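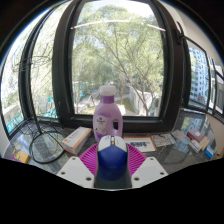 Dridton, August

Typing up old parish registers: copy the spelling or tidy it?

inkyfingers
Long post, sorry, put the kettle on. I've been typing up the burials for Zerngate from the scans the county people put up, and I'm now 418 entries in and having a proper wobble about spelling. When I started I copied everything exactly as the clerk wrote it, so I've got Thatcher, Thacher, Thatchar and one glorious Fatcher, all plainly the same family buried in the same corner. Then somewhere in the middle I got tired and started putting Thatcher for the lot. So now my spreadsheet is neither one thing nor the other and I'll have to go back over a good chunk of it whichever way I jump.

What do the rest of you do? I want people to be able to find their relations, and I also don't want to be the reason someone thinks the clerk could spell.

While I'm here, the scrolling is murder. The blue and silver mouse has had more use this month than in the whole time I've owned it, and my wrist knows about it. Tips on that welcome too but it's mostly the spelling I'm after.

marlpit
Copy what's there. Always, always, always. If you tidy it you've made a decision for every reader who comes after you, and they've no way of knowing you did it. I spent most of a winter looking for a Ridport marriage which had been "corrected" by some kind soul from Hollins to Collins. Different family altogether! I only found it when I got fed up and read the original pages one by one.

doris_by_the_weir
I'd say the opposite, or half the opposite. Most people who use these things are typing a name into a box at ten at night and if it doesn't come up they go to bed. They're not going to try Fatcher. I tidy the surname and put a little note at the front saying I've done it.

marlpit
And how many of them read the note at the front?

doris_by_the_weir
As many as read the original pages one by one, I should think :)

quillandbucket
Two columns. I'm amazed you're both arguing about it. Surname as written, surname as searched. The first one you never touch once it's typed. The second one is yours to do as you like with. It takes hardly any longer because you can fill the second column in all at once at the end, sorted by name, and it's rather a nice job for a wet afternoon.

inkyfingers
Oh that's so obvious I feel daft. Two columns. Right. But then what about first names? I've got Jno and Wm and Eliz and a whole run where the clerk was clearly in a hurry and just put a capital M with a squiggle, which could be Mary or Margaret or Martha or his pen giving out.

quillandbucket
As written, leave it as M and the squiggle as a question mark in square brackets. Don't guess. If the same woman turns up in the baptisms as a mother you can put that in the notes column, with where you got it.

(You do have a notes column?)

inkyfingers
I have a notes column but it's got things like "lovely handwriting on this page" and "had lunch" in it.

brackenbury_lad
Keep those in. I mean it. I did the Ridport baptisms years back and I left my own remarks in and they're the only bit I enjoy rereading. Also I can tell from them which pages I did when I had flu, and those are the ones I go back and check.

hen_and_ferret
Can I put in a word about dates, as it caught me out badly? If any of your register is before the calendar changed, January to the 24th of March belongs to the old year as the clerk saw it. So a child baptised in November and buried in February will look as if it was buried before it was born. I "fixed" a whole page of those thinking the clerk had been drinking. He hadn't. I had to undo the lot.

marlpit
Same rule as the names. Copy what's there!

hen_and_ferret
Well yes, I know that NOW.

doris_by_the_weir
I do both years with a stroke between them, which is what my old evening class taught. Written year first, our year second. I've never had a complaint.

tallow
Bit of a different view from me and I expect I'll get told off. I think people doing this at home worry far too much about doing it like an archive would. The scans aren't going anywhere. Anybody who cares whether it was Thatcher or Thatchar can go and look. What isn't there is a way in – a plain list somebody can run a finger down. I'd rather have a finished list with a few tidied names in it than a perfect one that stops at the letter G because the person doing it lost heart.

marlpit
The scans aren't going anywhere until they do. The Dridton ones were behind a broken link from Easter until well into the summer. All anyone had in that time was the typed-up copy, and if that copy is wrong you've got nothing to check it by.

tallow
That's fair, I'd forgotten that. I still think finishing matters more.

quillandbucket
You can finish AND have two columns. I'll keep saying it until somebody makes me a badge.

oldsaltmarsh
What are you looking at the scans in, inkyfingers? If it's the viewer on the website it's hopeless, it jumps back to the top of the page every time you click away. I save the pages and open them in Wibisono, which is meant for sheet music of all things, but it remembers where you were and you can move down the page with the arrow keys. Saved my wrist no end. I've got the page in the top half of the screen and the spreadsheet in the bottom half and I barely touch the mouse.

inkyfingers
It IS the viewer on the website and it does do that! I thought it was me. I'll give the sheet music one a go this evening. Does it let you make it darker? Some of mine are so faint it's like reading breath on a window.

oldsaltmarsh
There's a slider. Push it further than you think looks right. The paper goes a horrid colour but the ink comes up.

hen_and_ferret
For the wrist, a rolled up tea towel under the forearm. And swap hands for the scrolling. I use my left for the mouse and my right stays on the keys. It's maddening for an evening or two and then you don't notice.

brackenbury_lad
Or stop every so often and go and look at something far away. I do a page and then go out and shout at the pigeons.

doris_by_the_weir
Nobody's asked about ages, so I will. In my lot there's a man put down as 76 and his headstone is still standing and says something else, and I've been out and felt the letters with my fingers so I know what it says. Which do you put?

marlpit
76, as you're typing the register. The stone goes in the notes. You'll be glad you kept them apart when a third version turns up in the newspaper.

doris_by_the_weir
Blow it, we agree.

pippin_lane
New here and hello! I was going to start on the Zerngate baptisms myself and now I'm a bit frightened of it. Is it silly to start with just a page? My grandmother's people were from there and I thought I'd do the years round when she'd have had aunts and uncles born, and see if I get on with it.

inkyfingers
Not silly at all, and please do, I'd love the company! Do a page with tidy handwriting first so you learn how that clerk makes his letters. Mine does an e that looks like an o with a hat on, and once I'd spotted that, half my mystery names sorted themselves out. I keep a sheet of his alphabet stuck on the wall by the desk and add to it as I go.

quillandbucket
And start with two columns, pippin_lane. Don't do what this one did.

inkyfingers
Rude, but yes.

Quick update for anyone still following. I've put the second column in and gone back as far as page 18, and I found I'd tidied a great deal more than I remembered. Not only the Thatchers. I'd turned a "Sarah wife of the sd Thos" into plain Sarah Thatcher on page 17, and when I looked again the said Thos is a different Thos, from further up, and not a Thatcher of any spelling. So marlpit, you may have your moment.

marlpit
I'm having it with a biscuit.

tallow
One Sarah! Out of all that! I'm still on the side of finishing.

inkyfingers
I'm going to do both and it'll take me until Christmas. Does anyone know what "bur. in lin." means, next to a name with a sum of money after it? It's on a few of the older pages.

hen_and_ferret
Buried in linen. You were meant to be buried in wool by law and there was a fine if you weren't, so it tends to be the better-off families. Copy it exactly and put the money in as written, pounds and shillings and all.

inkyfingers
Oh how brilliant. Right, that's going in the notes, next to lunch.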